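Reference > Robotics > Robot learning > Data collection > Bin grasp collection

Bin grasp collection is a method of gathering training examples for a robot that must pick objects out of a container. A robot arm makes repeated grasp attempts over an open bin, and each attempt is stored together with camera images, the commanded motion and a label for the result. The stored attempts are later used to train a model that predicts which grasps are likely to succeed.

Procedure

A collection run begins with objects placed in the bin in no fixed order. The arm moves to a start position above the bin and an image is recorded. A grasp point and a gripper angle are then chosen, either at random or by an earlier version of the model. The gripper opens, descends, closes and lifts. In most setups the object is then released over the bin, so that the next attempt starts from a different arrangement.

Random selection is common in the first stage, when no model exists. Its success rate is low, and most of the early records are failures. These are kept, as the model needs both outcomes. Later stages mix model-chosen grasps with a share of random ones.

Labeling

Labels may be assigned by a person or by the system. Two automatic checks are in general use: the finger gap after closing, and a comparison of bin images taken before and after the lift. The first fails on thin objects, which leave almost no gap. The second fails when an object shifts but is not removed. The Clemov format stores both results as separate fields and leaves the final label blank where they disagree.

Object sets

Sets usually combine rigid and soft items of differing shape. Toys are widely used, being cheap, light and easy to replace. In the Degefa protocol, 5 objects are exchanged after every 1,440 attempts, and the camera position is checked at each exchange.

Bin and workspace

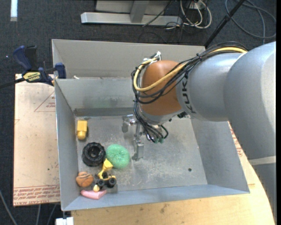
KUKA arm with an open two-finger gripper above toys in a sheet-metal bin.

Sloping walls tend to return objects to the floor of the bin, which reduces the number of stops for manual resetting. Objects resting against a wall or in a corner remain difficult to reach, and records from these positions are often too few. The Tanbridge procedure has an operator move such objects by hand every 4 hours. At Drornport the arm instead makes 2 sweeping passes with the gripper closed, and the passes are left out of the training records.

See also: Grasp planning; Hand-eye calibration; Self-supervised learning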